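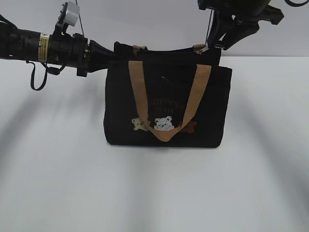 Figure 3. Black fabric tote with tan woven carry handle.

4.2 Why people keep bags they do not use

The households in our Altholm sample owned far more bags than they carried, and they could explain each one. We had expected shame, or at least some mild embarrassment about the hall closet. We got provenance instead. A bag came from a conference, a cousin, a bakery that has closed. Totes did especially well in these accounts, and the sort in Figure 3, with a strap in a contrasting color hanging in a deep U down the front, was the sort respondents called "too nice for groceries." It was then also too plain for dinner. A bag in this position has no occasions left to it and can expect a long life on a hook.

Of the 1067 people who returned the February questionnaire, 12 reported throwing away a tote in the past year. Two of these wrote in the margin that they regretted it. Plastic carriers were disposed of freely and without comment, often inside other plastic carriers.

Šimkus (Laine Šimkus, interview notes, Skenier district) proposes the term "deferred errand" for the imagined future trip that justifies keeping the object. We adopt it here with one change. In her notes the errand is specific, such as a picnic or a library visit. Our respondents were vaguer. Asked what a given bag was for, 35 wrote "things."

Sandhu residents kept fewer bags than those in Altholm, which we first took for a difference in values. Floor plans suggest a difference in closets. The Traro data, discussed in Section 5, are no help on this point, as the Traro questionnaire asked about luggage.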